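연두빛 그릇 쓰시는 분들, 에르나 교환 소식 보셨나요?

저도 오늘 아침에 커피 마시다가 알았어요. 주방용품 브랜드 에르나(Erna)가 그릇 일부를 무상으로 바꿔 준다고 합니다!

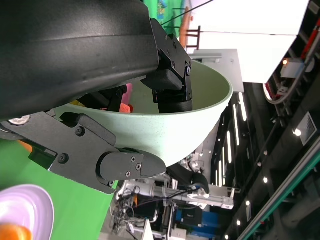
옅은 민트그린 색 그릇. 테두리 색이 조금 더 밝다.

대상은 7월에 나온 '거스데일(Gusdale)' 라인의 국그릇이에요. 전자레인지에 여러 번 돌리고 나면 바닥 유약에 실금이 생긴다는 문의가 294건 들어왔다고 하네요. 다친 사람은 없고요. 그래도 회사 쪽에서는 금이 간 그릇에는 음식을 담지 말아 달라고 했습니다. 금 사이로 국물이 스며들면 냄새가 배고, 심하면 그릇이 갈라질 수도 있다고 해요.

저는 이 라인을 색 때문에 꽤 좋아했거든요. 밥을 담아도 예쁘고 과일을 담아도 예쁘고... 그래서 좀 속상하긴 한데, 대응은 생각보다 빨랐어요. 에르나 고객지원을 맡고 있는 니이 도그베(Nii Dogbe) 씨에게 메일로 물어봤더니 한 시간 만에 답이 왔습니다. "영수증이 없어도 됩니다. 바닥 면 사진 한 장만 보내 주세요." 선물로 받은 그릇도 똑같이 처리해 준다고 하니 영수증 찾느라 서랍 뒤집지 않으셔도 돼요.

신청은 에르나 홈페이지에서 하면 되고, 매장에 직접 가도 됩니다. 오프라인은 생활용품점 부트로스(Boutros)가 맡았는데 첫날 물량이 200개라서 점심 전에 가시는 게 좋겠어요. 온라인은 1,000개까지 바로 발송하고, 그다음 신청분은 새로 구워지는 대로 순서대로 보낸대요. 배송은 수르니코(Surnico)에서 하고 배송비도 에르나가 냅니다.

아, 그리고 같은 색이라도 접시와 컵은 이번 대상이 아니에요. 저도 컵까지 챙겨서 신청하려다가 안내문을 다시 읽고 멈췄어요(성격이 급해서요). 환불도 되느냐는 질문이 댓글에 많던데, 답장에는 우선 교환만 진행한다고 되어 있었습니다. 환불 쪽은 다시 메일을 보내 놨으니 답이 오면 이 글에 덧붙일게요.

혹시 벌써 교환받으신 분 계시면 며칠 걸렸는지 댓글로 알려 주세요!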